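Steltelari List: Seed and Plant Swappers' Mail Archive
Home | Threads | By date | By author | Previous | Next

9 Jan 2018
From: Charito Gatchalian
Re: Posting seed without crushing it

Dear Holger and everyone,

Happy new year to you all, and thank you for the lovely replies about the swap. I had meant to write before the weekend, but we had my sister's family staying and the kitchen table was buried under a jigsaw until they left (the sky was all one blue, I shan't be doing that again).

Holger Nygård wrote:

> Charito, my runner beans arrived well but the two
> packets of poppy and the little bag of tulbaghia seed
> were squashed flat. The padded envelope did nothing.
> Could we agree on how we pack for the February round?
> Also, is the Kullow bean the same as the one we had
> from Özkan's stall, or is it a different one? Mine
> look very alike.

I am so sorry about the tulbaghia, Holger. I'll put some more by for you, there's plenty. To take the beans first, they are not the same! The Kullow is a climber and will go right over the top of an ordinary wigwam if you let it, and the seed is rounder with a dark eye. The one from Özkan's stall is a dwarf, and wants no sticks at all. I grew them side by side last summer and the dwarf cropped a good 11 days sooner, but the Kullow went on and on until the frost. If you have room, do grow both, and save from them at opposite ends of the garden if you can. French beans don't cross much but the bees here are very busy and I like to be careful.

Now, the packing. 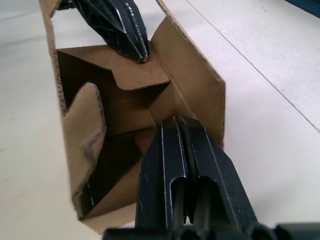
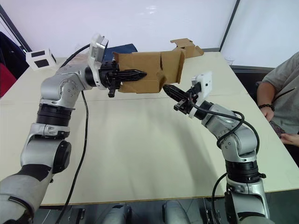

I've gone right off padded envelopes myself. They are fine for beans and peas, which would survive being sat on, but small papery seed gets ground up in the sorting machines. What I'd like us to use in February is plain brown corrugated cardboard, the sort with the wavy layer you can see along the cut edge of the box in the first picture, because that little wave takes the knocks. You needn't buy anything. Cut two pieces the size of a postcard, lay the paper packets between them in a single layer, and tape round all four sides. Please write the name and the year on every packet in pencil, as ink runs dreadfully if the parcel sits on a wet step.

Do let the seed dry properly before it goes in. I leave mine on saucers on top of the bookcase for a fortnight, and the larger beans get longer. Last year one of the parcels had gone mouldy right through and we lost a very nice pea that way.

As to numbers, 20 beans of a kind is generous, and for poppies just a pinch, please. One poppy head can hold up to 800 seeds and nobody has the garden for that! If you are sending Hetatance lettuce, a pinch of that too, and mark whether it was grown under cover.

I'll send the list of who wants what as soon as I've heard from the last few of you. Holger, would you like the pink tulbaghia as well, or only the white?

With love to all,
Charito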